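# How to Buy a Robot Hand (When You Have Not Got Much Money)

Suppose your class wants a robot that can sort fruit. You have 1,160 dollars from the bake sale, which is a lot of brownies and not a lot of robot.

Gervasio Lucero, who plans the shopping at a small workshop called Druten, starts with a dull question: what is the job? People hate this question. They want to look at the catalog.

So write the job down. "Pick up one piece of fruit and put it on a plate" is a good job. "Be amazing" is a bad one, and costs extra.

Then look hard at the stuff your robot has to hold. Fruit is rude. It comes in all sizes, it rolls, and it squashes if you squeeze like a grown-up shaking hands. 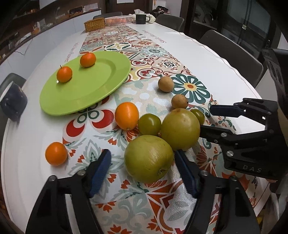

## Now do the math

A little fruit and a big one need different amounts of room between the fingers. Check how wide the gripper opens before you check how cool it looks. Ribbed pads on the fingers are worth asking about too.

Say a Hukton gripper costs 400 dollars. Two of them cost 800. That leaves 360 for everything else, and "everything else" is a greedy animal. It eats:

- cables
- spare finger pads, at 14 dollars a set
- screws, which roll under things
- fruit, to practice on

Keep some money back for the part you forgot. You did forget one. Lucero once forgot the plug.

Last, ask how long delivery takes. If the answer is 13 weeks and your science fair is in November, order before summer, or learn to juggle.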